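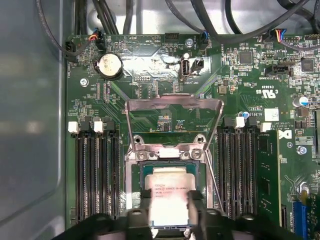
Section 4. Installing the Processor

4.1 Before you begin

This section applies to the Fandwood 510 workstation. Allow 40 minutes for the full procedure. Read every step through once before opening the chassis.

1. Shut down the system, disconnect the power cord, and hold the power button until the indicator light goes out.
2. Attach a grounded wrist strap to bare metal on the chassis.
3. Lay the chassis on its side and remove the access panel.
4. Move any cables that cross the socket area toward the edge of the chassis. Do not unplug the fan connectors.

NOTE: Memory modules may remain in their slots during this procedure.

4.2 Opening the socket

5. Press the retention lever down and outward until it clears its catch, then raise it fully.
6. Lift the metal retention frame on its hinge until it stands clear of the socket.
7. Remove the protective cover, if one is fitted, and keep it. A board returned for service must have the cover in place.

CAUTION: The contacts inside the socket bend easily and cannot be repaired in the field. Do not touch them or use compressed air on them.

4.3 Seating the processor

8. Hold the processor by its edges with the metal heat spreader facing up.
9. Match the corner mark on the processor to the mark on the socket, and check that the notches line up.
10. Lower the processor straight down and release it. It must lie flat and level in the socket.

CAUTION: If the processor rocks or sits high on one side, lift it straight out and check the alignment. Do not close the frame over a processor that is not level.

11. Lower the retention frame over the processor.
12. Press the lever down and secure it under its catch. Some resistance is normal.

4.4 Completing the installation

13. Apply thermal compound and install the heat sink as described in Section 5.
14. Return all cables to their clips and refit the access panel.
15. Record the processor model and batch number on Form 979.

Send completed forms to Wing-sze Lam, Technical Records, Cakstead office.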